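Materials and Surfaces for Interiors: Handout for Week Four
Stone, and Everything That Wants to Look Like Stone 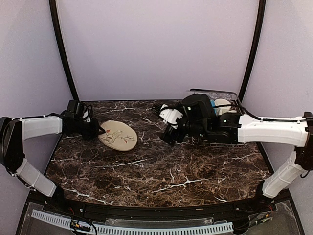

Fig. 1. Dark brown marble pattern with thin white and tan veins, against pale lavender walls.

Welcome back, everyone. Last time we got a bit carried away with wood grain (my fault, I could talk about oak until the building closes) and so we only had ten minutes left for stone. I promised you a proper handout, and I've tried to put in all the things people asked me in the hallway afterward, along with a few things I wish somebody had told me when I was starting out in Sawsan Saab's workshop and didn't know a vein from a crack.

Keep these pages with your sample binder. You'll want them again when we get to the kitchen project.

1. What we mean by marble

Marble begins its life as limestone. Bury limestone deep enough, heat it and squeeze it for a very long time, and the little grains of calcite grow into one another until you have a tight, interlocking mass of crystals. The fossils and layers you might have seen in the original rock are mostly wiped out along the way. Pure marble is white. All the color we love (and argue about with clients) comes from other minerals that were mixed into the limestone or carried in later: iron oxides for the reds, browns and yellows, carbon-rich matter for many of the grays and blacks, serpentine and its cousins for the greens.

Please be careful with the word, though. In the stone trade, "marble" has long been used for nearly any stone that is soft enough to cut easily and takes a good polish. Plenty of the dark brown stones sold as marble are limestones if you ask a geologist. For our purposes they behave much the same way, and they need the same care, but if you're writing a specification you should give the supplier's full trade name and ask where the block came from.

2. Reading the veins

Veins form when the rock cracks and fluid moves through the opening, leaving minerals behind. Sometimes it happens once, and you get a single family of lines all leaning the same way. Sometimes the rock is broken again and again over its history, and the later veins cross the older ones. You can often work out the order: the vein that cuts straight through another is the younger of the two. I find this a lovely thing to look for, and it makes waiting rooms and hotel lobbies a good deal more interesting.

When you look at a slab, or at a picture of one, ask yourself about direction first. Do the lines travel somewhere, or do they wander? Then look at contrast. Thin pale veins on a dark ground read very sharply from across a room, much more so than gray on white, and a busy dark pattern can make a small surface feel restless. Last of all, look at the scale. A vein that seems delicate on a hand sample may be the only vein on the hand sample, with forty more waiting for you on the slab!

3. The long history of faking it

People have been imitating marble for about as long as they've been admiring it. Roman wall painters did it in plaster and pigment. Church builders who couldn't afford stone columns had wooden ones painted, and some of that work is so good that you have to lay your palm on it to be sure (stone feels cooler, as a rule, since it draws the heat out of your hand more quickly).

Scagliola is a cousin of the painted kind. Plaster, glue and pigment are worked into a dough, the colors are folded together, and the whole thing is spread, dried and polished. The pattern goes down into the material, so a small chip doesn't give the game away quite so badly.

Our own century has printed films, laminates, porcelain slabs and quartz composites. Look for the repeat. A printed pattern has to start over somewhere, and once you've found the same little fork in the vein twice you'll never be able to stop seeing it. Look at the edge too, where a real vein carries on over the side and down. From a photograph alone you frequently can't tell, and I'd much prefer you write "marble-patterned" in your notes than guess.

4. Dark stone and pale walls

A dark surface swallows light, and a pale wall hands it back. Put them together and the eye goes to the line where they meet, so that line had better be straight. Lavender is an interesting partner for brown. It's a cool color with a little red hiding in it, and beside a warm brown it tends to look bluer than it did on the paint card. Hendrik Visser, who taught the color half of this course before me, used to make every student paint a full board and lean it behind the sample for an entire day. I grumbled about it when I was in your seat, and now I make you do it.

The bulbs matter as well. Warm lamps will bring the tan veins forward and turn lavender rather gray. Cool lamps do the reverse. Check your board in the morning, and again at 4 p.m. with the lamps on.

5. Caring for it

Calcite and acid don't get along. Lemon juice, vinegar, wine and a good many bathroom cleaners will eat into the polish and leave a dull spot, called an etch. An etch isn't a stain, and no amount of scrubbing will lift it. A stain is something that has soaked in, and it can often be drawn out with a poultice. Sealer helps with stains and does nothing at all for etching, and this is the point that most often gets missed on the quiz, so do underline it.

Dark polished stone shows dust, crumbs, water marks and fingerprints. A honed finish is kinder in that way, although the color goes a shade softer and the veins lose some of their snap.

6. For next time

Please read the chapter on finishes in your course reader. Then find three marble-patterned surfaces in places you go anyway, such as a bank counter, a café table or your aunt's bathroom, and make a quick pencil sketch of the veins on each one. Write down whether you think it's stone and what made you think so. Wrong answers are very welcome, provided you give me your reasons.

The sample drawers are marked Divska, Wendt and Jeltari, after the three suppliers, and the Flimodstead offcuts are in the crate under the window. Borrow what you like, sign the sheet, and wrap the corners before they go in your bag.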